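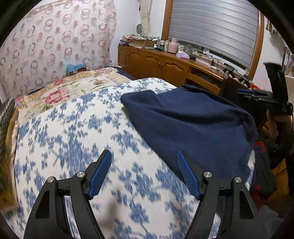 How to Check a Soccer Streak Stat Before You Repeat It
By Raelene Merrick

Every Monday my inbox fills up with streaks. Unbeaten in this, winless in that, best start since whenever. Most of them are true in the narrow sense that somebody added up the numbers correctly. Very few of them tell you much about the next match, and a fair number were built backwards from a headline.

You don't need a math degree or a paid account to test one. You need the club's results list, a blank sheet and 30 minutes the first time you try it. After that it goes a lot faster.

I'll use a claim that went around our league in March: "Budgate have won nine of their last 14." It was on the club's page, then on the radio, then on a banner.

Step 1. Write the claim down exactly

Copy it word for word. "Won nine of their last 14" is a different claim from "lost only a few of their last 14," and both get passed around as if they were the same thing. "Unbeaten" includes draws. "Without a win" also includes draws. A team that ties every week can be described as unbeaten or winless depending on who is doing the writing, and I have seen both used for the same club in the same week.

Underline any word that limits the claim: home, away, league, competitive, senior, since, when. You'll come back to those.

Step 2. Find out where it came from

Look for the earliest version you can find. If three sites carry it and two of them link to the third, you have one source. If none of them link to anything, you may have no source at all.

Stats apps are not a source either, whatever their users say. I tried two for this. Rewi counted Budgate's cup win on penalties as a win. Umix counted it as a draw. Neither one says so anywhere I could find without digging through the help section, and the Umix help section hadn't been filled in. I don't much care which way they do it. I do care that both screens just say "Form" with a row of green circles.

Step 3. Rebuild the list yourself

Start at the most recent match and work back. One line per match, with these columns:

Date
Opponent
Competition
Home or away
Score at the end of normal time
Final result, if it went further

Don't skip the friendlies yet. Put them in and mark them. Half the arguments I get into are over a preseason game that one person counted and the other person didn't.

If the league's own results page is missing a match, check the opponent's site. Postponed games are the usual trouble. They show up under the old date on one site and the new date on another, so they get counted twice or dropped.
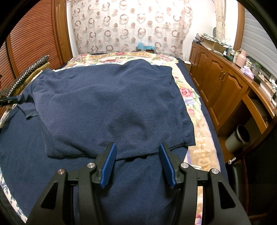 Navy top, folded, on the bed.

Step 4. Ask why it starts where it starts

This is the step that kills most streaks. Why 14? Nobody plans a season in blocks of 14. Go back one more match and see what's there.

For Budgate, one more match back was a loss to Fuvden, and the match before that was another loss. The window was opened at the first match that made the run look good and not a day sooner. I stretched it to 30 matches and they had won fewer than half.

You can do this in the other direction too. When a columnist wants a coach fired, the window will start the morning after the last good result. Try it on a few of those and you'll get a feel for it.

My rule is to pick the window before I look at the results. Full season, or since the coach arrived, or the last 30. Any of those can be defended. "Since the fog game" can't, although I was sent that one in all seriousness.

Step 5. Look at who they played

Go down your opponent column and mark where each team stood in the table. Use the table as it is now if you can't get the old ones. It's a little unfair but better than ignoring the question.

Budgate's run leaned heavily on the bottom of the table. That's no crime, since you have to beat those teams. But when the radio host said they were "the form side going into Thursday," the visitors on Thursday were near the top, and Budgate hadn't beaten anybody up there during the whole run.

Mark home and away while you're at it. A home-heavy stretch flatters everyone.

Step 6. Check the "first time since" part

If the claim has a "first time since" attached, be very suspicious. It usually means someone searched one database and stopped. Databases have start dates. A record that goes back to the beginning of the database is not the same as a record that goes back to the beginning of the club.

I keep my own sheet on Budgate. It has 308 league matches in it, and that still leaves out the early years, when the local paper didn't always print scores. So when I say something is the longest run, I say it's the longest in my sheet. It makes for a duller sentence and I get fewer replies. I can live with that.

Step 7. Decide what the stat is good for

By now you'll have one of these:

- The claim is wrong. It happens less than you'd think.
- The claim is right, but one match decides it. Say which match.
- The claim is right and holds up when you move the window. Go ahead and use it.
- You can't tell, because the records don't go back far enough. Leave it out.

Budgate's fell into the second group. Nine wins if you count the shootout, one fewer if you don't. The banner stayed up either way.

What this won't do

It won't tell you who is going to win. People write to me wanting exactly that, and I don't have it. A few months of results is a small pile of games, a lot of them decided by a single goal, and some of those goals go in off somebody's shin. I've seen models with far more behind them than my spreadsheet do no better than the guy at the end of the bar.

It also won't help with things like possession or expected goals, where you're relying on someone else's count and can't redo it from a results page. I'd like to write about those separately, once I can get two providers to agree on what a shot is.

If you find a mistake in my Budgate numbers, send me the match and where you found the score. "You're biased" is not a correction. I've been called biased by supporters of both Budgate and Fuvden, sometimes over the same paragraph.

Related

Why league tables lie before the midpoint
Reading an injury report without falling for it
Fuvden's "fortress" and the games it leaves out
How to keep a results sheet you can search
Do new coaches really get a bounce?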